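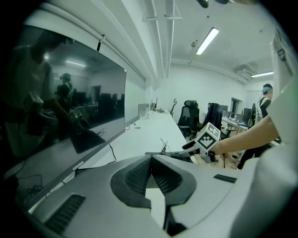 Two-gripper collection at the desk row, marker cubes mounted.

Reading time: 5 min

Mirrored tags in a glossy monitor: mask them, cover the screen, or leave them in?

henok_dinsa
We are collecting two-handed demonstrations with hand-held grippers for a cable task. Pick up the connector end of a thin cable, bring it across the desk, release on the mouse pad. Each gripper has a cube with square fiducials on the faces. Pose of each hand comes from the cube as seen by the head camera, fused with whatever the gripper's own camera gives us. 225 episodes kept so far on this task.

The problem is the big monitor. With the display off the panel is a decent mirror, and the cubes show up in it. The detector should reject them, given that a mirrored square code does not decode to the same ID. Most of the time it does reject them. When the reflected cube is small and oblique we get a few frames per episode where a reflected face decodes as a valid ID from our set, and the pose jumps behind the panel. A jump of one frame is easy to drop. A run of 4 or more gets through our filter and the trajectory bends toward the monitor.

Options I have considered:

1. Matte sheet over the panel.
2. Turn the monitor to face the wall.
3. Mask the panel region in the head view before detection.
4. Tighter gating on the pose filter.

I would like to keep the desk as it is. The point of using a working office was to have real clutter in the background.

eltholm9
Which tag family and how many correction bits? If you are running a small dictionary with generous error correction, mirrored codes landing on a valid ID is expected. Drop the allowed bit errors to zero and count again before you touch the furniture.

henok_dinsa
Small dictionary, 5x5 grid, error correction at the library default. I will rerun detection at zero on the stored video. My worry is losing true detections when a face is at a steep angle, and with a cube one face is always at a steep angle.

eltholm9
You don't need that face. Two good faces are plenty and one is usable. I'd take the loss.

botha_rig
Disagree with the whole direction. Zero bit errors will cost you frames exactly when the wrist rotates, and those are the frames that matter for a connector pick. You would be thinning out the grasp to fix a background problem. Put a sheet over the screen. Five minutes with tape.

henok_dinsa
A taped sheet is then in every episode from this desk. The policy sees a large flat matte rectangle on the left that no office has.

botha_rig
The policy sees the gripper camera. Do you train on the head view at all?

henok_dinsa
Both, for now. The head view goes in at low resolution. There is an ablation planned without it.

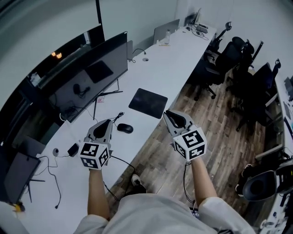

The other thing I should have put in the first post is the hold before each episode. Our operators start with both grippers up in front of the chest, cubes in view of the head camera, and wait for the tone. The hold gives us the initial left/right assignment and a relative transform between the hands. If a reflected detection gets in during the hold, the whole episode starts with a wrong offset on one side, and gating does not help since the filter has no history to gate against. Those are the episodes that cost us the most review time.

eltholm9
Then check the distance between hands during the hold. Arms have a maximum span. Anything outside it gets rejected and the hold restarts. One line of code.

henok_dinsa
We have it. Oblique reflections near the edge of the panel come out at plausible distances. Range from a small tag is poor.

tfourie
Thandeka Fourie here, I maintain the calibration scripts for the Andarora sets. We had the same fault with a glass partition. Some things to check, in the order I would check them:

- Unique IDs per face per cube. If left and right share IDs and you separate them by position, stop doing that first.
- Handedness of the corner order. A mirrored quad that decodes by accident gives you a face pose that disagrees with the other visible faces of the same cube. Solve the cube as one rigid body and look at the residual. Do not solve face by face and average.
- Exposure. Ceiling lights in the panel raise the contrast of the reflection. Shorter exposure on the head camera reduced our false decodes, and it also cuts blur on fast moves.

The second item removed nearly all of ours. A single reflected face on its own can still pass, so require two faces during the hold only. After the hold, one face is acceptable if it agrees with the prediction.

henok_dinsa
Face IDs are unique. We were solving face by face and taking a weighted average. I can see how that hides it. Will change to the rigid solve.

botha_rig
Two faces during the hold means telling operators how to angle their wrists. You will get a stiff start pose in every episode and the model will learn that too.

tfourie
The hold is trimmed before training. If it isn't, it should be.

botha_rig
Trimmed where? At the tone? People stay in the pose for a while after the tone.

tfourie
At first motion over a threshold, with a short lead-in.

lesberg_bench
Coming at this from the collection side and not the math. I ran the sessions for the Lesberg tabletop set, over 2,000 episodes on desks in shared rooms. Nearly every tracking fault we had came down to how the operator stood. Facing the monitor square on puts both cubes and their reflections in view. Facing down the length of the desk, with the screen to one side, gives you the reflection only at a glancing angle. We marked a standing line on the floor with tape and said nothing else to people.

Keep the desk and move the feet.

henok_dinsa
Our operators face along the desk for most of the reach. They turn toward the panel when they go back for the loose cables near the power strip. I had not thought to split the faults by body heading. Will do that.

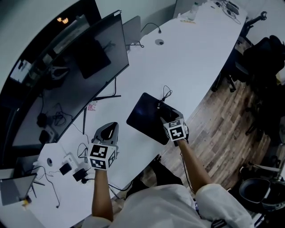
For the release phase it is less of an issue. The operator is looking down at the pad, the cubes are large in the head view, and what the panel reflects is mostly desk and cable. What I see there is occlusion. When the jaws are down at the pad with the connector, the forearm and the housing hide part of the cube and we drop to one face, sometimes none. The gripper camera carries it through, with some drift.

eltholm9
How much drift?

henok_dinsa
Enough to notice on the second half of a long press against the pad edge. I don't have a clean number. There is no external reference in that room.

botha_rig
So you don't know that the reflections are your largest error. You know they are your most visible one.

henok_dinsa
Fair. I know they cause the most rejected episodes in review. Those are different claims.

lesberg_bench
For drift, have the operator touch the gripper tip to a fixed point on the desk at the start and end of an episode. A screw head, a corner of anything that is taped down. The gap between the two readings is your number. Crude, but we caught a loose cube mount with it.

botha_rig
Agree with that one. Don't use the corner of the mouse pad. Pads slide.

tfourie
Also log which hand is holding which cable. With thin black cable on a dark pad the labels get assigned by position, and if position is wrong the label is wrong as well.

henok_dinsa
Back with results on the stored video.

Rigid solve per cube, residual check on: most of the long runs behind the panel are gone. Zero bit errors on top of it: removes a few more, and costs true detections during wrist rotation as botha_rig said. I have left error correction at default.

Split by heading: the remaining faults are nearly all from the turn toward the loose cables. I have moved the standing line and will see what the August sessions look like.

No sheet on the monitor.

botha_rig
I would still put the sheet up for half the sessions and compare. If the ablation shows no difference you have cleaner tracking for the price of tape.

henok_dinsa
Half is too many. I could do one desk. Will post if it gets done.

eltholm9
Post the dictionary size as well when you do. I still think that's your root cause.

You must be logged in to reply to this thread.

We use cookies to keep you signed in and to measure traffic. Accept | Manage settings

Contact | Copyright Eltholm Boards — all rights reserved | Back to top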